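Furberg Tabletop Handling Set - Data Card

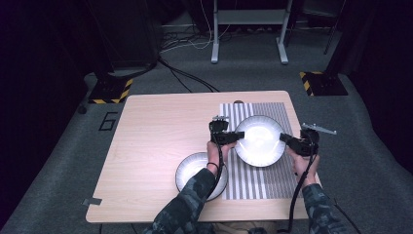
Last updated: October, revision 3

Summary
The Furberg set contains demonstrations of two-handed tabletop handling, recorded by Aremeck at its Relstead site for training manipulation policies. Operators work with a black hand-held gripper in each hand. The present release covers tableware, chiefly white bowls placed on or beside a striped mat.

Collection
Demonstrations were recorded by 8 trained operators across 13 task variants. Each session takes place at a single table in a curtained bay. Operators wear their own clothing, and sleeves and forearms remain visible in the head view. Starting positions of the bowls are changed between episodes - the mat is moved less often.

Contents
Each episode holds the head view, gripper opening and pose for both hands, and a short written task label. Episodes in which an object left the table are kept and marked "incomplete".

Known limitations
One bowl is often partly covered by an arm during a reach. Backgrounds vary little, and floor cabling is present in many episodes. Users should not expect policies trained on this set alone to transfer to other rooms. Variant 5 was relabeled after review and differs from the previous revision.

Access
Requests go to Graziella Zuccaro, data steward. Labeling questions go to Evaristo Dal Bello. The loader is distributed separately as part of Testa.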